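Simulated camera and controller comparison: frequently asked questions
Hesetti bench group, Poltivcombe. Last revised 2025-01-11.

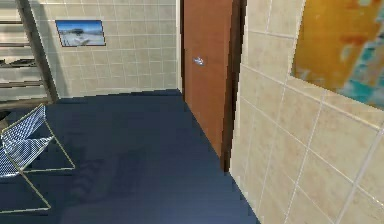
Tiled room, rendered view toward the door.

What is being compared?

Two wrist camera models and two arm controllers, all run in simulation. The cameras are the Brikovik narrow and the Brikovik wide. The controllers are Forsyth, a joint-space impedance controller, and our own Cartesian velocity controller, listed in the result files as HCV. Grippers are out of scope for this round and will be covered in April.

Which tasks are in the set?

There are 14 tasks. Most are approach tasks: bring the tool to a named target and hold it there until the timer runs out. Door handles, shelf slats and chair frames are the usual targets. The remainder are search tasks, in which the target is outside the starting view and the policy has to turn the camera to find it.

Why use the tiled room?

Regular grout lines make calibration errors easy to see. If the lens model is wrong, the lines bow. The room also has a small silver lever handle on a reddish-brown door, and a small reflective target is hard on both cameras at low resolution. The floor is one deep navy surface with little texture, so feature tracking has almost nothing to hold on to when the camera points down.

The arm does not show up in the view. Is that a fault?

No. Views toward the door are often rendered with nothing of the arm in them. Check the joint log if you need the arm pose for a given step. A missing joint log is a fault and should be reported.

What does the dark patch on the floor mean?

It is a shadow from something outside the view. Shadows are left on in all scored runs. Turning them off raises the search scores for both cameras, so a run with shadows disabled is not comparable with the published table.

How many episodes were run?

1020 in total, split evenly between the two controllers. Each controller saw the same seeds in the same order. Episodes that ended in a simulator crash were rerun with the original seed and are flagged in the last column of the results file.

How is success scored?

Approach tasks: the tool point must stay inside the tolerance sphere for 3 seconds. Search tasks: the target must be fully inside the view at the last step. There is no partial credit. Path length and peak joint velocity are logged but do not count toward the score.

Which controller did better?

It depends on the task. Forsyth was steadier in the hold phase and had fewer overshoots near walls. HCV reached the target sooner in open space, but it oscillated when the target was close to a corner, such as the door where the two tiled walls meet. Lowering the HCV gain removed most of the oscillation and most of the speed advantage with it. The table gives both gain settings.

Which camera should I start with?

The wide model, for search tasks. The narrow model gives more pixels on small targets and is the better choice once the target is already in view. Do not mix the two inside one episode. The logger records a single set of intrinsics per episode and will write the wrong ones for the second camera.

The textures look soft. Can I raise the resolution?

You can, but the scored runs use the default texture set. Sharper textures change detector behavior on the wall art and on thin objects like the metal legs of the folding chair. Submit high-resolution runs under a separate tag.

Are pictures on the walls treated as obstacles?

They are for collision checking. The framed pieces have thin collision boxes slightly larger than the visible frame. Nadja Fankhauser measured the margins; the values are in the scene notes.

Can I add my own controller?

Yes. It has to accept a pose target and return joint commands at the fixed control rate. Start from the HCV wrapper and replace the step function. Run the smoke test before anything else. It takes 54 seconds on the bench machine and catches wrong joint order, which is the most common error in outside submissions.

Will these results carry over to hardware?

We make no claim on that. Contact friction and cable drag are not modeled, and the camera noise model was fitted to a single unit. Treat the rankings as a guide to what to test first on a real arm.

Who handles questions?

Evander Gourlay for controllers and scoring. Nadja Fankhauser for cameras, scenes and rendering. Include the seed, the task name and the joint log with any report.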